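인쇄하기 | 이메일로 보내기

책상 위 나무 정리함, 칸마다 라벨 붙여 쓰시는 분 계신가요?

작성자: 연필깎는곰
2020년 6월 5일

드디어 저도 정리함에 입문했습니다!! 그동안 머그컵 두 개에 펜이랑 가위랑 립밤까지 다 꽂아 놓고 살았거든요. 그러다 트로슬리(Trosusley) 공방 장터에서 결이 곱게 보이는 연한 분홍빛 나무 정리함을 보고 그만 홀려서... 잘린 면이 짙은 갈색이라 윤곽이 또렷한 게 진짜 예쁩니다. 사진으로는 색이 잘 안 산다는 분도 계시던데 저는 이 정도면 만족이에요. 바닥판 나뭇결이 가늘고 나란한 걸 보고 있으면 괜히 한 번씩 쓸어보게 됩니다ㅎㅎ

질문은 두 가지예요. 칸을 어떤 기준으로 나누시는지, 그리고 벽에 바짝 붙여 쓰시는지 좀 띄우시는지요. 저희 동아리방은 벽에 긁힌 자국이 꽤 많아서 가구 하나 놓을 때도 고민이 되네요. 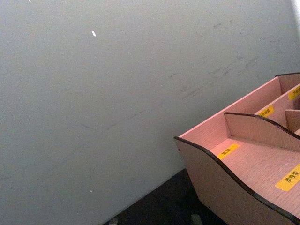 넨다노 생활정리 동아리 | 책상·서랍 분과

자국은 예전부터 있던 거라 이제 와서 누구 탓을 할 건 아니고요, 그래도 더 늘리고 싶지는 않아서 여쭤봅니다. 벽에서 띄우면 뒤로 물건이 떨어질 것 같고, 붙이면 또 긁을 것 같고. 다들 어떻게 하세요?

답글 | 인쇄하기

서랍속고양이
축하드려요!! 저 이런 칸막이 정리함 너무너무 좋아합니다. 벽은 무조건 띄우세요. 저는 손가락 두 개 들어갈 만큼 띄우고, 뒤판 아래쪽 모서리에 펠트를 붙였어요. 펠트는 얇은 걸로요, 두꺼우면 서랍 열 때마다 앞으로 끄덕끄덕합니다. 그리고 흰 벽이나 회색 벽에 문지른 자국은 지우개로 살살 하면 조금 옅어지는 경우도 있는데, 페인트 종류에 따라 번들거리는 자리가 남으니까 꼭 구석에 먼저 해보세요. 저는 거실 한가운데에 먼저 했다가 액자를 샀습니다...

모눈종이80
저는 반대로 붙여 씁니다. 띄우면 그 틈으로 클립이랑 포스트잇이 다 들어가요. 한 번 빼려고 정리함을 들면 그때 벽을 더 긁습니다. 차라리 자리를 정해서 딱 붙이고 안 움직이는 게 낫다고 봐요. 칸 기준은 크기입니다. 키 큰 것 뒤, 작은 것 앞. 용도별로 나누면 결국 높은 병 뒤에 낮은 게 숨어서 못 찾아요.

서랍속고양이
모눈님 말씀도 알겠는데 저는 크기별은 못 하겠더라고요 ㅠㅠ 약통이랑 풀이 키가 비슷하다고 이웃이 되는 건 좀... 매일 쓰는 것/가끔 쓰는 것으로 나누고 그 안에서 키를 맞추는 게 제일 오래갔어요. 제 책상은 작년 10월부터 이렇게 쓰는데 지금까지 안 무너졌습니다!

연필깎는곰 (글쓴이)
와 답글 감사합니다! 두 분 말씀 섞어서 해봤어요. 제일 큰 흰 병은 오른쪽 칸 안쪽에, 까맣고 작은 것들은 그 옆 좁은 칸에 넣었고요. 파란 뚜껑 달린 작은 투명 병은 왼쪽 위 평평한 자리에 올렸습니다. 라벨은 노란색으로 통일! 앞판에도 붙이고 뒤쪽 칸막이 위에도 붙였는데, 노란색이 나무색 위에서 생각보다 차분해 보여서 기분이 아주 좋아요.
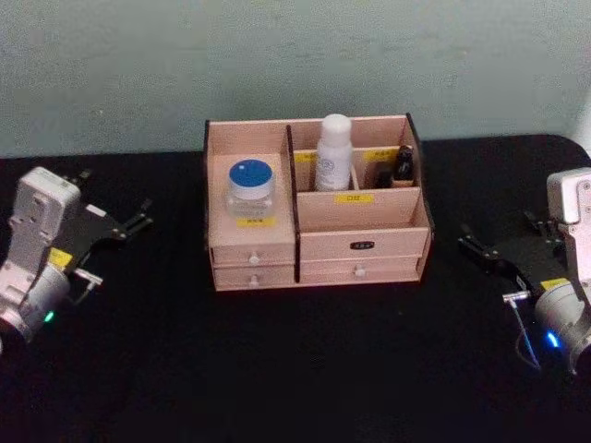 왼쪽 작은 서랍에는 클립하고 압정을 넣을까 하고, 오른쪽 넓은 서랍에는 봉투를 눕혀 넣어볼까 합니다. 하얀 손잡이가 조그맣고 동글동글해서 열 때마다 귀엽다는 말이 절로 나와요. 작은 손잡이는 손이 미끄러진다는 얘기도 들었는데 저는 아직까진 괜찮습니다. 라벨을 손글씨로 다시 쓸지 그냥 둘지는 고민 중이에요.

Matúš Machala
안녕하세요, 가입하고 처음 댓글 씁니다. 한국어가 서툴러서 미안합니다. 저는 책상에 비슷한 모양의 정리함을 쓰고 있어요. 검은 천을 깔면 아주 좋습니다! 밝은 나무가 더 밝게 보이고, 작은 하얀 물건을 떨어뜨려도 바로 찾습니다. 다만 먼지도 바로 찾게 됩니다. 저는 돌돌이를 항상 옆에 둡니다.

연필깎는곰 (글쓴이)
마투시님 반갑습니다! 한국어 너무 잘하시는데요. 검은 천 저도 정말 마음에 들어요. 민트빛 벽이랑도 잘 어울리고요. 돌돌이는 오늘 바로 장바구니에 넣겠습니다ㅋㅋ

모눈종이80
천은 반대합니다. 서랍 열 때 천이 같이 밀려요. 까실 거면 정리함 밑에 미끄럼 방지 시트를 한 장 넣으세요. 라벨은 손글씨에 한 표. 인쇄 라벨은 내용 바뀌면 귀찮아서 안 바꾸게 되고, 그러다 보면 '풀'이라고 적힌 칸에 건전지가 들어가 있습니다. 경험담입니다.

초록뚜껑
저는 라벨 자체를 반대하는 쪽인데요, 혼자 쓰는 책상이면 없어도 손이 다 기억하지 않나요? 붙였다 떼면 나무에 끈끈이 남는 것도 싫고요. 그래도 곰님 정리함은 너무 예뻐서 부럽습니다. 혹시 얼마 주셨는지 여쭤봐도 되나요?

서랍속고양이
초록뚜껑님, 동아리방은 여럿이 쓰니까 라벨이 있어야 돼요! 말로만 정하면 다음 모임 때 다 섞여 있습니다. 끈끈이는 마스킹테이프를 먼저 붙이고 그 위에 라벨을 붙이면 덜 남아요. 떼실 땐 드라이기 약한 바람으로 살짝, 나뭇결 방향으로 천천히요.

연필깎는곰 (글쓴이)
가격은 쪽지로 드릴게요! 같은 장터에 뵐란(Bălan)이라는 부스도 있었는데 거기는 서랍만 따로 팔더라고요. 서랍 속에 또 작은 칸막이를 넣을 생각에 벌써 신났습니다. 혹시 두꺼운 종이로 칸막이 만들어 보신 분?

모눈종이80
우유팩 추천합니다. 씻어서 말린 다음 서랍 높이보다 2mm 낮게 자르세요. 딱 맞게 자르면 걸립니다. 바깥으로 접히는 쪽을 벽면에 대면 모양이 안 벌어져요.

초록뚜껑
우유팩은 저도 찬성! 라벨만 반대입니다ㅎㅎ

연필깎는곰 (글쓴이)
우유팩 모으기 시작했습니다. 잘라서 넣어보고 서랍 안쪽 사진도 올릴게요. 벽은 일단 펠트 붙이고 조금 띄우는 쪽으로 가겠습니다. 모눈님, 클립 떨어지면 말씀드릴게요!

조회 181 | 인쇄하기 | 이 글을 이메일로 보내기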